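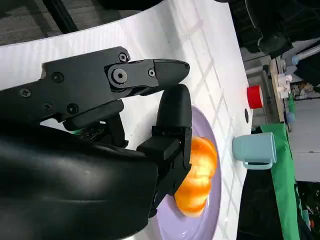 Nayeli Valdovinos: Wait, you signed up for the sponsored swim? You? The person who gets out of the pool when it drizzles?

Bukola Iyamu
Yes, Nayeli. Me. 100 lengths in August for the Ziritum respite house, and I would like everyone to be a little less surprised. A thread.

Bukola Iyamu
How it happened: Chanida Intarasuk brought the sign-up sheet to lunch. I thought it was the sheet for the noodle order. I put down my name and wrote "extra chili" in the box marked Medical Conditions.

Bukola Iyamu
She had already sent it in by the time I noticed. The confirmation email thanked me for my courage and asked me to call if the chili got worse.

Bukola Iyamu
I do know how to swim, for the record. I swim the way some people speak French, meaning I took it in school and could probably get to the train station.

Bukola Iyamu
Went for a trial run. Managed eight lengths, then held on to the side and pretended to be fixing my goggles for a good long while. A kid with a foam noodle asked if I was stuck.

Bukola Iyamu
The goal is $400, which sounded tiny until I started asking people for it. I had no idea how many of my friends have "a lot going on with the car right now."

Bukola Iyamu
My boss at Prosura said the company would match whatever I raise. Then he said "within reason." I've asked where reason stops. He's getting back to me.

Bukola Iyamu
Dragica Mujić has pledged by the length, but only for the lengths she considers "real swimming." She's bringing a folding chair and a notepad. I've seen parole hearings on TV with a friendlier setup.

Bukola Iyamu
Brisa Carrillo offered me $3 to do the whole thing and $20 to drop out and let her post about it. I took the $3. I thought about it longer than I should have.

Bukola Iyamu
Somebody asked if you can wear fins. You can't. You also can't use a kickboard, a snorkel, or "any towing arrangement," and I would love to meet whoever got that last one added to the rules.

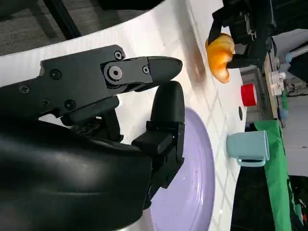

White tabletop, black gripper.

Bukola Iyamu
OK, the serious post. Ziritum gives families who look after a sick kid at home a weekend off. They take the kid, they know all the meds, and the parents go home and sleep. My cousin's family has used it. She told me she spent her first free Saturday night lying on the kitchen floor listening to the fridge. Best night of her year.

Bukola Iyamu
They've got 2 beds. There's a waiting list, and it moves about as fast as I do in the water. The swim money goes toward night staff, who are the expensive part and also the part you really don't want to skimp on.

Bukola Iyamu
Anyway, back to my suffering.

Bukola Iyamu
Đỗ, the bakery by the bus stop, has put a jar on the counter for me with my picture taped to it. They used the one from my work badge. Two people have asked if I'm missing.

Bukola Iyamu
The jar is doing better than my sponsor page, by the way. I think people feel they're helping with the search.

Bukola Iyamu
Training update. I'm up to thirty lengths with breaks, or "naps" as the lifeguard calls them. He's seventeen and has never once looked worried about me, and I've decided to take that as a compliment.

Bukola Iyamu
Unico donated swim caps for everybody. They are orange, and they come in one size, and that size is melon. Chanida looks great in hers. I look like something you'd put out to block off a parking space.

Bukola Iyamu
To answer the question I keep getting: no, you don't pay up front. You pledge now and pay after I finish, so if you think I won't make it, you can pledge a huge amount at no risk. I strongly encourage this attitude. Pledge thousands. Show me how little you believe in me.

Bukola Iyamu
Nayeli has just pledged $50 with the note "easy money." Screenshot saved.

Bukola Iyamu
Link's in my profile. If you'd prefer coins, the jar is next to the sesame buns. I'll be in the slow lane, trying not to hold up the lady with the flowered cap, who has passed me every day this week and says good morning each time.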